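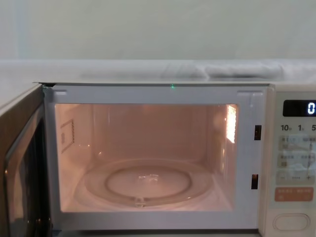 Break room microwave, door open, glass plate in.

October 2020, Ellcombe kitchen notes

Since the Skuvlow cell took over tray packing, the line crew no longer breaks together. Breaks are staggered now, one person at a time, 16 minutes each. Used to be everybody out at once and a line for the microwave. Esther says she doesn't miss the line but she eats alone most shifts. Fulgencio has moved his break to overlap with hers when the cell is in a long run.

Stoppages: 3 this shift, all at the infeed, all cleared by Sizwe. He was called back from lunch for two of them. His food went back in the microwave both times. Ask Edin if the tender can hand off the pager during breaks. Bullier wrote the alarm so it only goes to one person.

Mulugeta wants the old hand-packing bench kept until January. Agree. 58 trays went through it by hand during the longest stop.

Keypad labels on the microwave are too worn to read. New people ask which key is which. Print a card.

To do: break rota, second pager, card.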